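# The pine table, one month in

I said back in January that I'd write up the table once we'd lived with it for a while, so I'm doing it now before I forget what I paid.

It came from Dratton, the second-hand place behind the hardware store. The ticket said $500 and I got it for $433, which included dropping it off but not carrying it up the stairs. Lorena Aravena from next door took the other end. We had to take the door to the hallway off its hinges, and I've since put it back on with longer screws.

I had been looking for a table with a top made of strips glued up, mainly for the colour. One wide board tends to look the same all over. In this one there are pieces that lean grey and pieces that lean honey, sometimes meeting end to end in the same row.

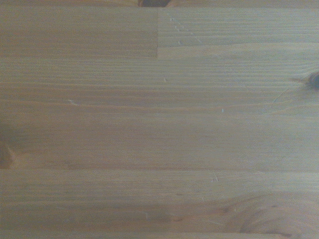

I went back and forth on the finish. The fellow at Dratton thought it had been oiled at some point and then left alone for years. I didn't want a thick coat of anything. I used a hardwax oil from Ballex, the small tin, two thin coats with a day between them, wiped back with an old T-shirt. The instructions say to let it cure for 7 days before putting anything heavy on it. I managed five.

Sanding first was the dull part. I did it by hand, going with the strips, 180 grit and then 240. I stopped when it felt even under my palm. There were some old glass rings near one end and I got most of them out. If I'd kept going I would have had a dip, so the last one can stay.

I wasn't sure about knots. My parents' table had one that dropped out and left a hole you could lose a pea in. I pressed on every knot I could find on this one and they're all solid. I've come to like them. They give you something to look at while you wait for the kettle.

The other job was deciding what lives on it. My habit is to fill any flat surface within a week, and the old desk ended up as a place for mail. This time I made a rule that only a couple of things stay out. One is the green plate, which has a raised rim and catches keys, coins and the odd elastic. The other is the black wire stand with the looped arms. I've tried mugs on it and I've tried necklaces, and I'm still deciding.

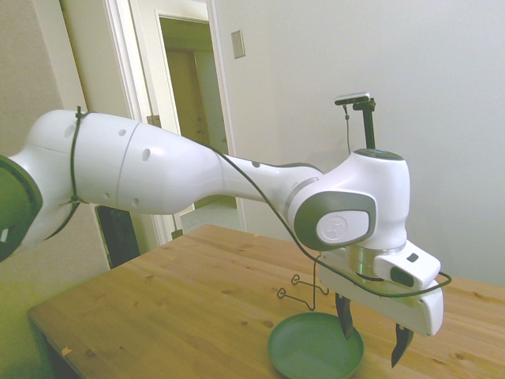

*Green plate, wire stand and the knotty end of the table.*

The plate is from Navarrete, the pottery shop on the harbour, and it cost more than it should have. I keep moving it between the corner and the middle. The corner is handier if you're coming in from the hall, but I've knocked it twice with my elbow.

Still to do: felt pads for the legs, and a lamp. I've been looking at one in the Irnasach catalogue for $259, and I keep closing the page. White walls are fine in the daytime, but by late afternoon that side of the room could use something warmer. I'll probably wait until it's marked down.

I'll re-oil the top in the fall and post again if it has moved at all over the summer.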